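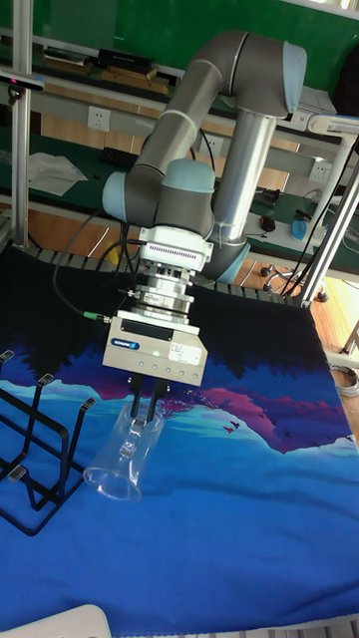

Energy and the Law

Who decides where a wind farm goes?

By Dilani Khan

Wind turbines make electricity when the wind turns their blades. They work best in windy places, such as hilltops and out at sea. But a company can't just pick a hill and start building. It has to ask first, and asking can take years.

Let's follow one wind farm from the start. A company called Drekton wants to put up turbines on Belis Hill, near the village of Kincaid. Each tower would be 80 metres tall, without counting the blades.

Step one: talk to the landowner

Nearly all land belongs to somebody. The top of Belis Hill is part of a sheep farm owned by Ilona Jakab. Drekton offers to pay her rent every year if she lets it use the land. This kind of agreement is called a lease. She can say no, and then the company would have to look for another hill.

Ilona says yes. Her sheep can still graze between the turbines, as they don't take up much ground. That still doesn't mean building can start. Owning land doesn't let you build anything you like on it.

Step two: ask for permission

For most big building jobs you need planning permission. You ask for it by sending plans to the local council, which is the group of people elected to run things in your area. Very large projects may go to the national government instead.

The plans have to show where each turbine will stand, how tall it will be and how the lorries will get there. Turbine blades are very long, so even the bends in the road matter.
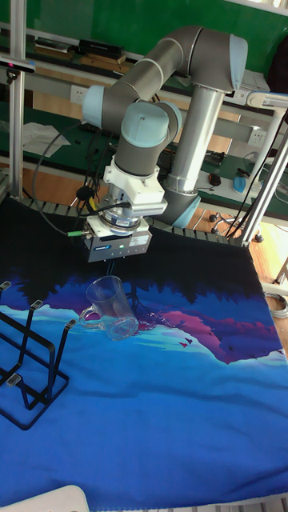

Why can't the company start building and ask later?

Because building without permission breaks planning rules, and the council can order the company to take everything down again. That would cost a lot of money.

Step three: check on nature

Before the council decides, experts study the hill. They look for birds and bats, which can be hurt by moving blades. They check whether there is peat in the ground. Peat is a dark, soggy soil that stores carbon, and digging it up can let the carbon out.

The experts write everything down in a long report. It is called an environmental statement. The one for Belis Hill is 1000 pages long - and anybody is allowed to read it.

Step four: hear what people think

Now it is the turn of people who live nearby. The council puts up notices and gives everyone time to write in. People in Kincaid don't all agree.

Sunita Whitlock wants the wind farm. She says wind doesn't run out and doesn't make smoke, and she would like the village to use less gas.

Ezekiel Crenshaw is against it. He lives at the foot of the hill and is worried about the noise, and about shadows from the blades moving across his kitchen. 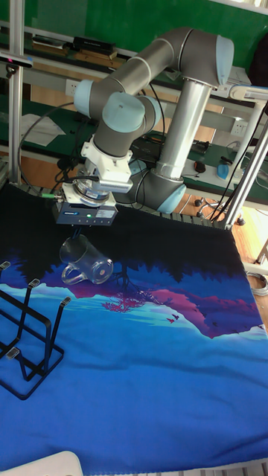

Getsemaní Medrano isn't sure. She likes the idea but thinks the two turbines closest to the school should be moved further back.

All three can write to the council. Children can write too. A letter works best when it gives reasons. "I don't like it" doesn't tell the council much, but "the lorries would pass our school at home time" gives them something to check.

Step five: the decision

Councillors read the plans, the report and the letters, and then they vote. They can say yes, they can say no, or they can say yes with conditions. A condition is a rule the company must follow. It might say that lorries can't use the road in the morning, or that the turbines must be taken away when they get too old.

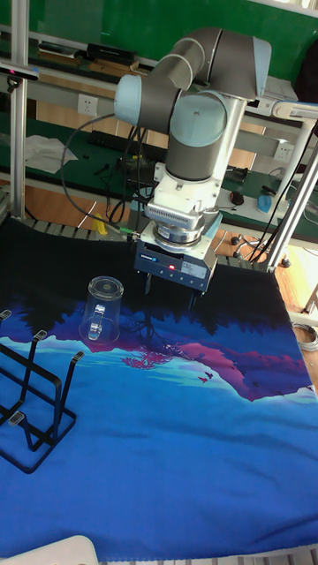 A robot arm above a table with a printed cloth.

What if someone thinks the decision is wrong?

If the council says no, the company can appeal. That means asking someone else, called an inspector or a reporter, to look at the plans again.

People who live nearby can sometimes go to court. A judge doesn't decide whether turbines are good or bad. The judge looks at whether the rules were followed. If the council forgot to put up notices, for instance, it might have to make its decision all over again.

Words to know

Lease: an agreement to use somebody's land or building, usually for rent.
Condition: a rule that comes with a yes.
Appeal: asking for a decision to be looked at again.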